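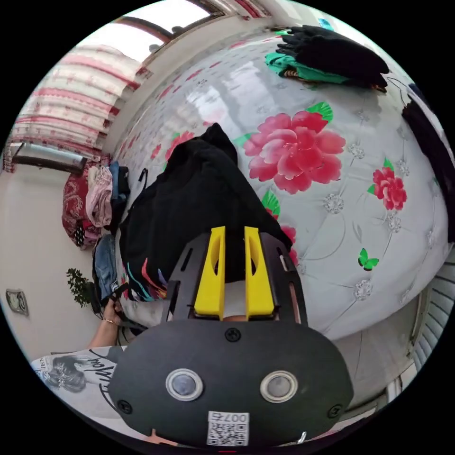

Tips for building and using a hand-held gripper on laundry

1. Set the finger gap before anything else. The two yellow fingers should stand parallel with a narrow gap between them when the tool is at rest. Mine leaned inward on the first build and pinched only at the tips, and a sleeve slid out every time.

2. Tighten the body screws in turns. Go a little on each one, then around again. The shop at Numholm has a small driver set in the second drawer -- put it back there.

3. Keep the sensor windows clean. Lint settles on the glass and you won't see it unless you tilt the tool toward a lamp. A dry lens cloth is enough. No window spray.

4. Print the fingers slowly. I use Makris filament and a 30 percent fill. A finger takes 96 minutes on the Stillitz printer. Sand the inside faces lightly or they catch on knits.

5. Label each unit on the body. Write the same number in the notebook along with the finger set it carries.

Working on a bed

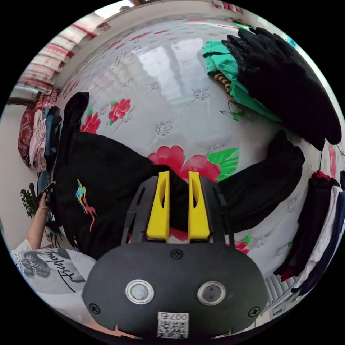
Consuelo Inga

A bed is a good height for this work and gives you room to lay a sweatshirt out flat, sleeves and all. Dark clothes on a pale spread are easiest to follow. If the spread is shiny, check for window glare and half close the curtain.

Press down until the fingertips touch the fabric, then close. Lift straight up for a few inches before you move sideways. Stay off embroidery, since the threads snag, and take a sleeve near the cuff.

Move the finished pile to the far side before you start the next piece. I log 345 grasps to a set of fingers and then swap them. The last pair cracked at 289, at the edge of the slot, so look there first. Spare screws are in the Bumex tin by the vise.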